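I came home from the Zalura open day with a tote bag, two pens and a strong wish to talk about a robot arm and a very small chessboard. So that's what you're getting, and the half-written post about my allotment shed will have to wait until next time.

We were let in to the Mornley building in groups of 14, and the simulation room was our second stop. The arm, the table and the board all live inside a computer, and they put it up for us on a big screen from several views.
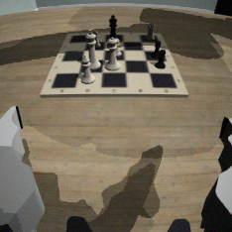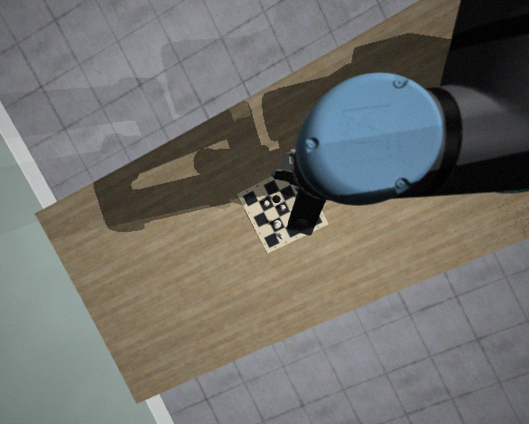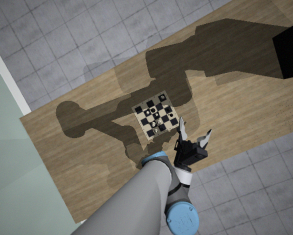
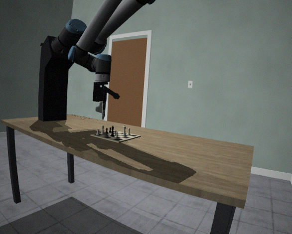 ## Chess, but smaller

It's a five-by-five board! I had no idea people played chess on anything that size, but there's a whole family of little versions, and I've already lost three games of one on my phone on the bus home. The Zalura lot picked it because the arm can get to every square without a big stretch, and because a short game suits a room full of visitors who also want their lunch.

I'd gone in thinking the hard bit would be the chess. It's the picking up that gives them grief. Think about how you lift a bishop out from behind a king when they're standing nearly on top of each other (I use two fingers and usually knock something over). The arm has two fingers as well, and it needs a gap either side of the piece for them to go down into. When the pieces bunch up, there might be only one angle that works, and the wrist has to twist round to find it.

The first view was my favourite, looking out past the gripper towards the board. It's a bit like peering over your own knuckles. The ones from higher up are more useful if you want to follow where the arm is in relation to everything else, although the arm does like to park itself right over the interesting part. A man behind me kept leaning sideways to see round it. On a screen!

## The bit about shadows

I asked why they'd bothered with shadows, as they're dark and jaggedy and go all over the table and the board. I got a really good answer. If the program only ever learns on a nicely lit board, it gets in a muddle as soon as somebody opens a blind, so they move the lights about between runs and let the shadows fall where they like. They do 282 runs overnight and look at the failures in the morning over coffee. I'd quite like that job.

The room itself is plainer than I'd expected. There's a brown door and a light switch on the wall, which tickled me no end. Someone sat down and made a light switch!

## Other bits

The Levham people had a stand in the corridor with a conveyor sorting bottle tops by colour, very noisy, very popular with children. I queued for it and got my go, and my bottle top went in the wrong bin. I also caught the last part of the Ševčík talk on joint wear, most of which sailed over my head, but the slides were lovely and there were seats.

Food was a van in the car park. Cheese toastie, decent, a bit heavy on the mustard.

If you fancy going, the next open day is in October and it's free, but there are only 90 places and you do have to book. The car park holds 50 cars and was full when I got there, so I ended up on the verge by the roundabout. Take the bus if you can, and do the simulation room early, before the queue for the bottle tops gets tangled up with the queue for everything else.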